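Stutholm Reading Room: The Tables and What We Keep on Them

Last updated: December

I am Cheuk-hei Chu and I take care of the small reading room in Stutholm. People who plan to rent it often write to me and ask how the furniture looks and what is included, so I put everything on one page. The words are mostly mine, and my sister corrected the spelling.

The room has 13 work tables. They came from an office in Gokport that was closing, and we carried them up in 2 evenings. Each one has rounded corners, and I was happy about this, because the old tables had sharp ones and I walked into them every week. The wood is light beige and makes the room brighter in winter. The floor is gray carpet, so the chairs move quietly.
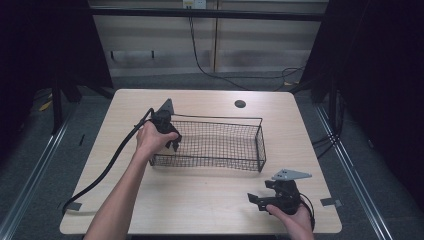
The black wire baskets are shallow, and they were bought for paper. We have 22 of them. In my experience they are better for small things that people bring and forget to take home, like pens, keys and glasses. You can see through the mesh to the table, so it is easy to notice when something is still inside. Please do not put coins in them. They are hard to pick up again.

The tables have a round hole near the far edge for cables. If you bring a lamp or a laptop, please pass the cable through this hole. When you finish, pull it back slowly, so the plug does not hit the wood.

For cleaning I use a soft cloth and a little water with soap. I tried a spray from Clistora one time and it left a shine that I did not like, and I needed a whole afternoon to remove it. The baskets I clean with a dry paintbrush, first along one direction of the wires and then along the other.

Groups of up to 17 people can use the room in the evening. The key is at the Theodorakopoulos bakery downstairs, until seven. Please put the baskets back on the shelf by the door before you leave.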